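Home Notebook Dye Room Samples Older entries

Jan 22, 2023

Madder again, and I am sorry to anyone reading along who was hoping I'd moved on to indigo by now. I did mean to! The vat is sitting there under its lid and I have every intention of getting to it, but the Grarton root came in just after the new year and I couldn't leave the bag alone.

So, where things stand. I had 200 grams of the Grarton madder, chopped, not ground, and I split it in two by weight. The first half went into the big steel pot with tap water, the second half into the enamel pot with the rainwater from the barrel out back (strained twice through an old pillowcase, and it still had a bit of moss in it, which I decided to live with). Both soaked overnight. In the morning the tap water pot was already a good deal darker and more orange, and the rainwater pot was pinker and sort of shy looking. Our tap water at Gurkholm is very hard, as anyone who has ever descaled the kettle here will know, and madder is supposed to like that. I've read it in three places and never properly tried it side by side.

I brought both pots up slowly. The trouble with madder is heat – let it get too warm and the browns come out of the root and sit on top of the red, and you end up with something the color of a flowerpot. I kept the steel pot under 150 F for most of the afternoon, but I did get talking on the phone and it crept up toward 170 before I caught it. I've marked those skeins with a double knot so we can tell them apart later.

Fabric for this round was the cotton from Biltcombe, cut into hand-sized squares, plus a few short skeins of wool. Everything scoured with soda ash, rinsed until I was sick of rinsing, and the cotton put through tannin first and then alum. The wool only had alum. I should have done one square with no tannin at all for comparison and of course thought of it when the last one was already in the bucket. Next time.

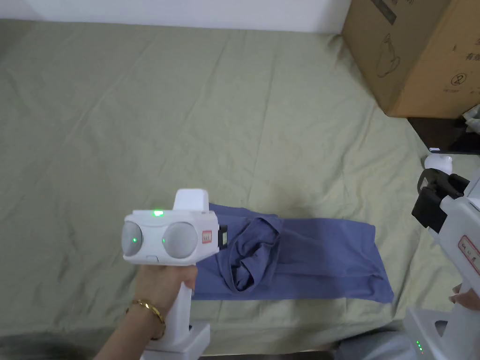 Fadime Akyol wrote back about the last batch and thinks I am rushing the cotton. Let it rest a full week between the alum and the dye pot, she says, and don't be tempted on day three just because it feels ready. She also asked whether I had been stirring with the same stick I use for the iron, and could I please check, as even a trace of iron would explain the dull patches on the August squares. She has a point about the stick. It has no mark on it and neither does the other one, and I've been going by memory. I've now wrapped blue tape around the iron stick and hung it on the far hook. Everybody who uses the dye room, blue tape means iron, please keep it away from the reds.

As for the week of resting, I compared two of her squares, which she was kind enough to mail me, with two of mine from the same bolt. Hers are clearer. The difference is small by lamplight and plain as anything at the window, so I think I have to give in and start planning further ahead, which has never been my strong suit.

Results so far, all still to be washed properly:

Tap water, wool: strong brick red, very even, a little browner in the double-knotted ones.
Tap water, cotton: warm coral, slightly streaky where the squares overlapped in the pot.
Rainwater, wool: a soft salmon, prettier than I expected.
Rainwater, cotton: pale, peachy, a bit disappointing.

I put a spoonful of chalk into what was left of the rainwater bath and dropped in one spare skein, and it deepened nicely within the hour. It's a long way from the tap water red, but the root had already given up a lot by then, so it wasn't a fair contest.

I also had a pinch of the Işık madder left over from last summer, the finely ground one, and I ran one jar of it on the windowsill with no heat whatsoever. I'll leave it and try to remember to turn the jar. The powder does get into the wool dreadfully and takes forever to shake out, so if anybody borrows it, please tie it up in a stocking first.

To do: wash half of each set with the plain soap and keep half back unwashed. Cut strips for the light test and tape them in the south window under the card. Order more tannin, we are down to the last scrapings. Save the spent root, it's drying on the tray by the radiator and I want one more pale bath out of it before it goes on the compost.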